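Neststead Home Skills Workshop
Session 4 handout: Cups and bowls, or how to put plastic tableware away so you can find it again
Instructor: Anselmo Salcedo

Welcome back! Last time we emptied a drawer. This session is my favorite of the whole course, and you need nothing for it except a table, a cloth and whatever plastic cups and bowls you own.

Before next time, please read the section on nesting and do the 15-minute exercise at the end. Bring your notes, even the messy ones.

1. Spread first, stack later

Clear a table and put a plain cloth on it. Set every piece out with its opening up and leave room between pieces for your hand. You are looking at shapes at this stage, so resist the urge to build a tower.
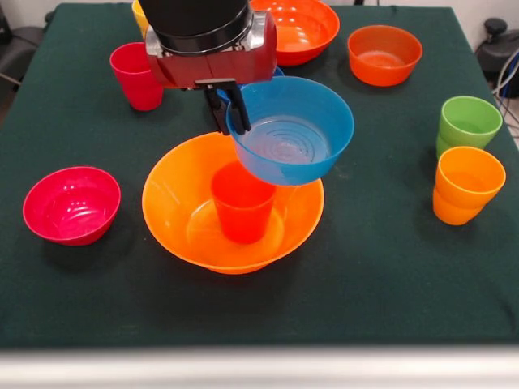
The biggest bowl you own decides how the rest of the stack will go, so find it early and put it in the middle. Everything else gets compared to it. A wide, shallow one such as the big orange bowl is a wonderful base, with room on its floor for a red cup standing upright. Try the next bowl down over it and look at the rims. If the smaller rim drops inside the larger one with a little space all the way around, you have a pair.

Terms for your notes:
Base – the widest piece in a stack.
Nest – two or more pieces sitting one inside another.
Rider – a cup stored inside a bowl.
Orphan – a piece with no partner.

2. Color or size?

We had a lively argument over this in January and I loved every minute of it. Sorting by color looks great on an open shelf. Sorting by size takes up far less of that shelf. My own shelf at home is 56 inches wide, and sorting by size gave me back nearly 19 of them. 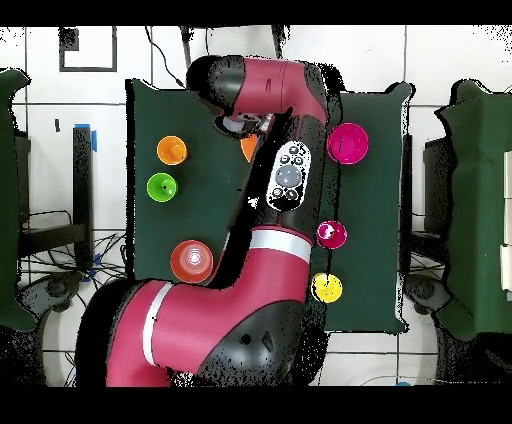 Should cups and bowls be kept in separate stacks?
Keep them separate if you use them at different times of day. If they always go to the table together, a cup inside each bowl saves you a second trip to the cupboard.

Families with small kids often do it a third way, with one color per child. The Essien method in your course reader (the chapter with the shelf drawings) is built on this, and it works beautifully as long as everyone remembers their color.

3. Reading the shape of a cup

A tapered cup goes into another of its kind; a straight-sided one sits on top and wobbles. Run a finger down the side before you decide. Ridges matter too, because they can catch when two cups are pushed together. Look for them low on the body, where the yellow cup has its horizontal ones.

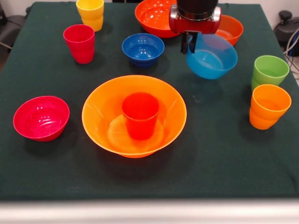 Depth gets less attention than width, and I think it deserves more. Two bowls may look like a match from above and still refuse to nest. Compare the big orange bowl, all flare and rim, with the deeper pinkish-red one over to its left. A deep bowl can carry a tall rider without the stack getting top-heavy, so save your deep ones for that job. Nadar calls this "filling the well" – a phrase I have happily stolen.

4. Short stacks

Three pieces is a good limit for daily use. Go higher and you'll be lifting half the stack to reach breakfast. Holiday pieces can go as high as the shelf allows.
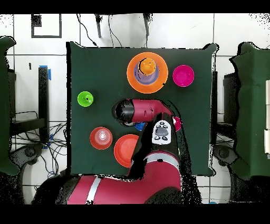 What do you do with two cups that are stuck together?
Stand the outer cup in warm water and put cool water in the inner one. Wait a minute, then twist gently instead of pulling.

Exercise (15 minutes)
Set out your own pieces. Sketch them from above and mark the base. Build one stack by size and one by color, then measure both heights. Write down every orphan and where you plan to keep it.

Reading: Tereck, the chapter on open shelves. Skip the part on glassware for now; we get to it in Session 6, and it's a good one!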